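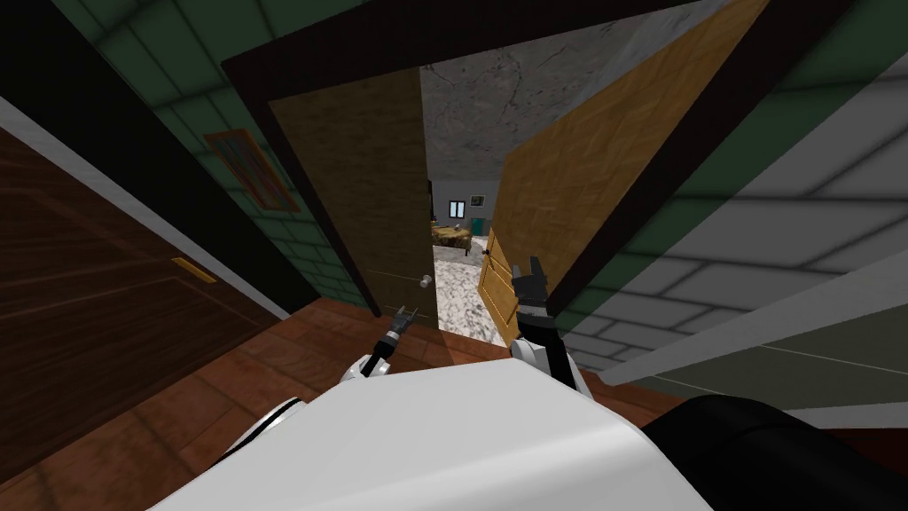 Mostville Residence, Guest Floor
Walk-Through Checklist: Door-Opening Robot, Shared Hallways
Inspection date: December 26, 2019
Result: Passed with open items (see comments)

How to read this sheet: OK means I checked it and it met the rule. FIX means it needs work before the next walk-through. OPEN means the rule itself is unclear and I won't sign against it. My comments are under each item. The vendor, Turitz, gets a copy, and so does the housekeeping office.

SECTION A. BEFORE THE SHIFT

A1. Emergency stop reachable from either side of the robot.
OK.
Comment: Reachable if you are my height and have a hand free. Housekeepers at the start of a shift usually have neither hand free. I would like to see the stop tested by a person holding a stack of sheets.

A2. Daily start-up sheet signed by the person on shift.
FIX.
Comment: Signed, yes. Signed in one sitting, by the look of the ink, for most of a week. The sheet takes longer to fill in than propping the doors used to take. If you give people a form that slow at the busiest point of the morning, this is what you get back.

A3. Grippers free of damage, pads seated.
OK.
Comment: No cracks. One pad has picked up lint. Who cleans the pads is not written down anywhere. The Turitz manual says "the operator," and the residence says it has no operators, only housekeepers.

SECTION B. DOORS

B1. Robot stops short of the threshold before reaching for a door.
OK.
Comment: Stopped short on every pass I watched.

B2. Both leaves of a double door held before anyone is waved through.
OPEN.
Comment: The procedure says "held." It does not say whether a gripper near the handle counts, or whether it has to be closed on the handle. These are very different things to a person backing through with a cart. Prosser wrote the procedure and should say which one they mean.

B3. Round knobs and other handles both handled without slipping.
FIX.
Comment: Two slips on round knobs. None on the others. Turitz calls the slips "retries." The door swings back the same way whatever you call it. Staff have started loosening the latches ahead of the robot, and so a person is still walking ahead to see to the doors. That was the job the robot was bought to take away.

B4. Closed room doors left alone unless the room is on the day's list.
OK.
Comment: No complaints from residents on this one. I asked what happens if the list is wrong and was told the list is checked. I asked who checks it. Housekeeping does, by hand, before start-up.

SECTION C. FLOORS AND CLEARANCE

C1. Change of floor surface marked for the robot and for people.
FIX.
Comment: Where the hallway changes from wood plank to hard stone-type flooring, the robot's map has it marked. There is nothing on the floor for people. Put down a strip.

C2. Wall frames and other hung items clear of arm travel.
OK.
Comment: No contact seen. I'd still move anything hung right beside a doorway. It costs a nail.

C3. At least 40 inches clear for a person to pass while the arms are out.
FIX.
Comment: Met in the wide stretch. Not met at the doorways, and doorways are where the arms are out. I don't see how this rule can be met as written. Either change the rule or keep people back until the arms fold. If it's the second, the waiting time has to be put into the room targets, which have not been changed.

C4. No resident furniture within reach of the open leaf.
OK.

SECTION D. PEOPLE

D1. All shift staff trained.
OPEN.
Comment: Everyone has a training record. The training is a video made by Tikier for a warehouse, with pallets in it. It does not show a hallway, a cart, a resident with a walker, or a door. I asked people on shift what to do if the robot stops with one leaf open. I got different answers from nearly everybody, all of them sensible. The video gives no answer at all.

D2. Staff know they may stop the robot at any time without asking.
FIX.
Comment: They know it on paper. In practice each stop prints on the shift report next to the name of the person who pressed the button. Two people told me they would sooner wait than have their name on it. Take the names off. A stop button people are shy of is not a working stop button, and I came close to failing the whole floor over this item.

D3. Workload reviewed since the robot came in.
FIX.
Comment: Not reviewed. The case made in April was that the robot would save steps and cut down on shoulder strain from heavy doors. It may do that. I have seen no count of steps or strains from before or after. What I can say from the rota is that each shift has one fewer person on it and the same number of rooms. The doors do get opened. The carrying, bending and bed making are still there, shared among fewer backs.

D4. Near misses written down.
FIX.
Comment: The book is empty. Staff told me about the cart and the swinging door without my having to ask, so I don't take the empty book as good news.

SECTION E. WHAT I NEED BACK

1. From Prosser: a plain meaning for "held" in B2, in one sentence.
2. From Turitz: the slip log for round knobs, raw, with retries left in. A fixed date for the new pads as well. "Soon" was also the answer last time.
3. From the residence: names off the stop report, a floor strip at C1, someone assigned to clean the pads, and a workload review done with the people on shift in the room.
4. From Tikier: nothing, unless they can film a hallway.

I have been asked to add a line on whether the robot is safe. At the speed it was running it did not touch anyone or anything it shouldn't have while I was there. That covers one floor on a quiet day after a holiday. I have not seen it on a full changeover morning and this sheet should not be quoted as if I had.

Next walk-through to be set for a changeover morning, with the arms checked at the doorways first.

2 comments

Comment 1, night shift: On B3, it slips more when the knob has just been polished. We were told to stop polishing them. Then we were written up for dull knobs.

Comment 2, housekeeping office: Write-up has been withdrawn. Please enter the polish problem in the near-miss book so there is something in it.

Shares: 2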